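Rustad desk stand, long white one — bought for the club, used since March

Three stars out of five. Would be four but for the pegs, see further down.

Background, quickly. I help run the robotics club at Mendton, mixed ages, one evening a week, and this term the students are on a tidy-the-desk task. Gripper has to pick small things up off a table and put them somewhere sensible without knocking into whatever else is standing there. So we needed something awkward and breakable-looking to stand there. Hence glass panel, hence stand.

Ordered from Gotholm, came in 3 days, well packed. No instructions, none needed. It's a long white bar, you stand the panel in it and the two rounded pegs hold the front. That's the lot. Part number on the invoice ends 3859 if you're looking for the same one, there's a shorter version which I havent tried.

Good points. It stays put on our table. Gripper has nudged the panel more times than I'd like and the stand has slid a bit but never gone over. White all over, wipes clean with a damp cloth. Low enough at the front that the fingers can get in close to the panel's corner, and that mattered to us — the last stand we had was a great chunky thing and half the runs ended with a finger jammed on it.

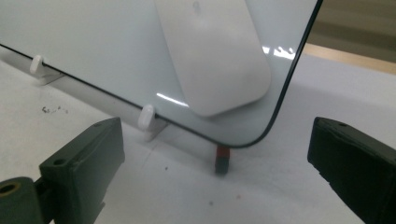
**Sorin Vasiliu**

The little red and black block under the rounded corner is the hard pick and the one they all want to have a go at. Come in too steep and you clip the glass. Come in too flat and you shove the block further under. The team wrote an approach that stops short, opens wide, then creeps in, and on the last club night they ran it 30 times in a row to get numbers for the write-up. Stand didn't need touching once during that. Pleased.

Bad points. The pegs are glossy and so is the panel, and under our ceiling lights you get glare all over the place. A matt peg would help. We lost a whole evening to the vision code picking up a bright streak on the glass and deciding it was an edge. Students fixed it by turning one bank of lights off, not very elegant but it worked. Also anything white behind the glass, a mouse say, more or less melts into it. Not the stands fault, but worth knowing if you are doing anything with cameras.

Pegs again: a firm push to seat, and one of ours has gone slack already. Bit of tape round it, fine for now. For the price I'd expect better. Emailed Gotholm about a spare, they said they'd post one, still waiting.

Would I buy it again. Probably yes, for club use. We've got the Piremside meet coming up, 80 teams down to go last I looked, and the stand is going in the box with us. For a nice desk at home I'd look for somthing with better pegs.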